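Dovach Student Robotics Forum > Simulation Division > Build Logs
Thread: Kitchen task, two-arm model, open for comment

ngathai_advisor wrote:
Members of the Plasanance section are asked to review the current state of the kitchen task before the scoring rules are fixed. The task requires the two-arm model to open the lower door of the refrigerator and close it again within 90 seconds. Each team will be given 50 runs. The room file has not been changed since April.

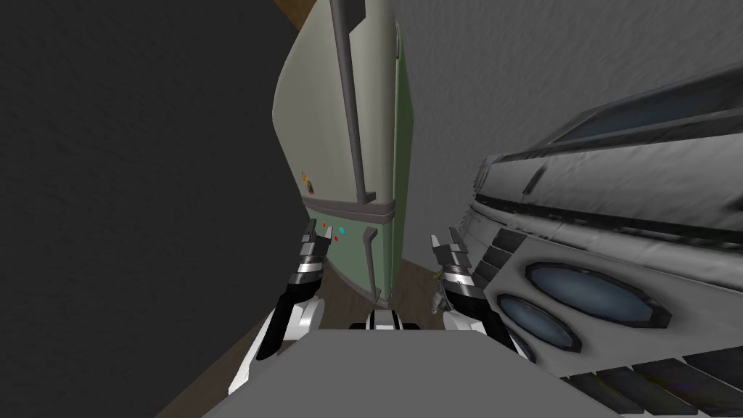 Kitchen task: both grippers near the base of the refrigerator.

Comments on the starting pose and the time limit are welcome. Please keep questions about grading to the separate thread.
Nga Thái, faculty advisor

chambi_lead wrote:
The Chambi team thanks the advisor for posting the task. We respectfully object to the time limit. Our controller plans each arm separately, and the second plan does not begin until the first is complete. We request that the limit be raised, or that planning time be left out of the count.

trovent_sim wrote:
Trovent does not support that request. Planning time was counted last year and every team accepted it. A team that plans one arm at a time has made a design choice and should bear the cost.

We are more concerned with contact between the arms and other objects in the room. The draft rules mention only the refrigerator door.
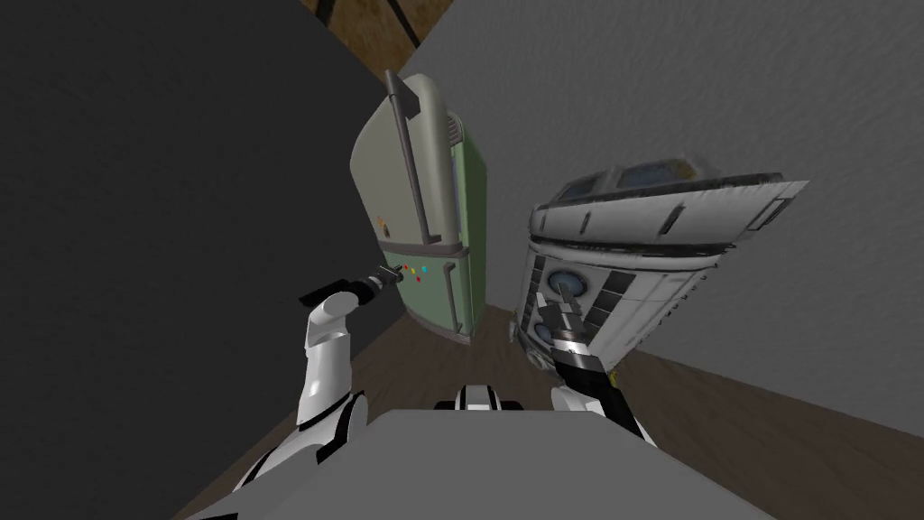 Our proposal is a deduction of two points for any contact with an object that is not part of the task, recorded from the contact log and not by a judge watching the screen.

chambi_lead wrote:
We can accept the deduction if it is applied once per run. A single slow slide along a surface can produce many entries in the log, and a team should not lose its full score for one error.

ngathai_advisor wrote:
Both points are noted. Planning time will remain in the count. The contact deduction is adopted, limited to once per run. The revised rules will be posted on Jul 26, 2026.

Shares: 2

Comments

plasanance_parent: Will families be able to watch the final runs?

ngathai_advisor: Yes. A link will be sent to each team.

r_second_year: I still consider the time limit too short for new members.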